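Notice to Operators, Konier Station

The Office of Instruction at Konier reminds all operators that a task is to be shown to the machine in full, without pauses exceeding nine seconds. Pauses are retained. The machine will repeat them.

The operator assigned to Bench 21 had read the notice many times. She had come from the Grarano works in August, with a letter of good conduct and a steady hand, and she was given the computers. Each was to be opened and its cables attended to by the gripper, under her guidance, until 77 acceptable showings had been entered in the register.
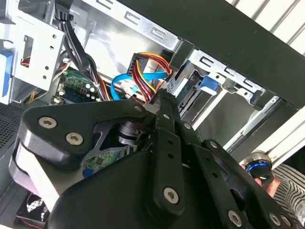 On the fortieth showing she hesitated above the blue data cable. The cause is not recorded. Her report states only that she was reminded of her father's workroom in Zusalach, and that she then resumed. The showing was marked acceptable by an inspector who did not consult the clock.

The machine was placed in service that winter. It handled about 1000 cases without fault. At every one of them it stopped above the blue cable for eleven seconds and then went on. The Office proposed a correction. The day shift, when asked for comment, replied in writing that it had grown used to the interval and requested that it be kept.

The request was forwarded to the Čierny office, where it remains under review. The operator has been transferred to Bench 9. Her showings there are satisfactory.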